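Filed under: House / Measurement

Eight years of gas meter readings

02/08/2018

The log now covers 2922 days. It holds 1018 readings, all taken by eye from the meter in the cupboard under the stairs and written in pencil before being typed up. I have been asked by two people for the method, so I will set it down once and link to it.

The house is a mid-terrace with solid brick walls at the front and a cavity extension at the back. Heating and hot water come from a Grolel combination boiler, fitted before we moved in. There is no gas hob. That last point makes the analysis much easier, as summer gas use is hot water and nothing else.

The meter

Ours is an old imperial meter. It counts in units of 100 cubic feet, and one such unit is 2.83 cubic metres. Anyone with a metric meter can skip that multiplication. If you aren't sure which you have, look for "ft3" or "m3" on the face. Two previous suppliers recorded ours as metric, and the first bill in each case was low by a factor of nearly three. I reported it both times. The second took until November to correct.

The red digits to the right are ignored for billing. I record them anyway. A daily reading without the red digits is useless in summer, when the black digits may not move for days on end.

Conversion to kilowatt-hours goes as follows: volume in cubic metres, multiplied by 1.02264 for temperature and pressure, multiplied by the calorific value printed on the bill, divided by 3.6. The calorific value wanders a little over the year. I use the figure from each bill for the whole of that billing period and have stopped worrying about the rest.

The pencil stage

I read the meter before breakfast on most days from autumn to spring, and far less often otherwise. The reading goes into a hardback notebook with the time to the nearest five minutes. At the end of the month I sit down at a table with the notebook and the laptop and enter the lot in one go.

Typing straight into a phone seemed like an obvious saving and I tried it for one winter. The error rate went up. In the notebook I can see the previous reading directly above the one I am writing, and a transposed digit stands out. The phone app, Evano, showed a blank field each time and accepted whatever I gave it, including a reading lower than the one before.
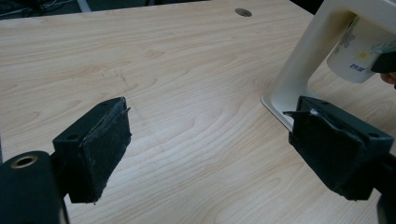

Gaps

The readings are unevenly spaced and this has to be dealt with before anything else is done. There are three sorts of gap.

Short gaps of a day or two are the normal case. I divide the consumption evenly across the missing days. This smooths out any cold snap inside the gap, and I accept that.

Holiday gaps are treated differently. The boiler is set to frost protection while we are out, so spreading the use evenly across the gap is right for the empty days and wrong for the days of leaving and coming back. I take a reading on the way out of the door and another on the way in. Where I forgot one of them, the whole gap is flagged and left out of the fit.

Then there is the one long gap, when the cupboard was boxed in behind furniture during the work on the hall floor. It is left blank. I did at one point fill it with a modelled value, and then caught myself using the filled values to check the model. They have been deleted.

Degree days

Raw consumption tells you mostly what the weather was like. To compare one winter with another you need to take the weather out, and degree days are the usual way of doing it. Choose a base temperature, and for each day add up how far the outside temperature fell below it and for how long. Plot gas against degree days and, if the heating is controlled sensibly, the points fall close to a straight line. The slope is a measure of how leaky the house is. The intercept is the hot water.

The usual British base is 15.5 degrees. I fitted ours by trial and found that a slightly lower base gave a straighter line, which would be consistent with our keeping the house cooler than average. The difference in the result is small. For the published charts I have stayed with the standard base so that other people can compare.

Outside temperature is from a Hoshino sensor on the north wall, in the shade all year, under a louvred cover. Before I had it, I used figures from the weather station at Skultow. The two overlap for one full winter. Skultow is more exposed and reads colder at night, so the early years have been adjusted by a fixed offset. I would treat any conclusion that leans on those years with caution.

What the log shows

Loft insulation: a clear change in slope, visible in the first winter.

Draught strip on the sash windows: a change in comfort, and nothing in the data that I could defend. The slope did move, by less than it moves between ordinary winters.

Turning down the boiler flow temperature: a modest fall, though this coincided with a new thermostat and I can't separate the two. I should have made one change per winter. I knew that at the time.

Shorter showers: the intercept dropped for one summer and then went back to where it had been.

Wiremu McAlister lent me his own readings from a similar house with the cavity filled, and I had hoped to put the two slopes side by side. His gas hob gets in the way, and his readings are monthly. I spent three evenings on it with both sets of figures printed out. The fit for his house is tidy enough, but monthly totals hide so much scatter that a tidy fit doesn't say a great deal. He has since started reading weekly.

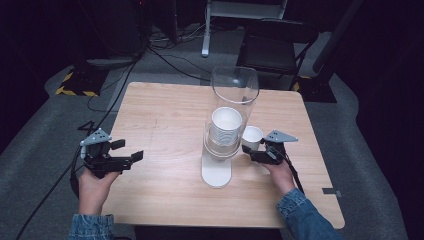

Amra Lazarević objects that a straight line is the wrong shape to begin with, as a condensing boiler loses efficiency when it works hard and the line ought to bend upwards at the cold end. She is right about the physics. I went back and fitted a curve to the coldest days only. It bends the way she predicts, and there are too few very cold days in the log for me to put a number on it. One long hard winter would settle the matter.

She also asked for the raw figures. They will go up as a plain text file with four columns: date, time, reading including red digits, and a flag for days I don't trust. I am still checking the flags in the second notebook, where I changed my mind about what the flag meant and made no record of the day on which I did so.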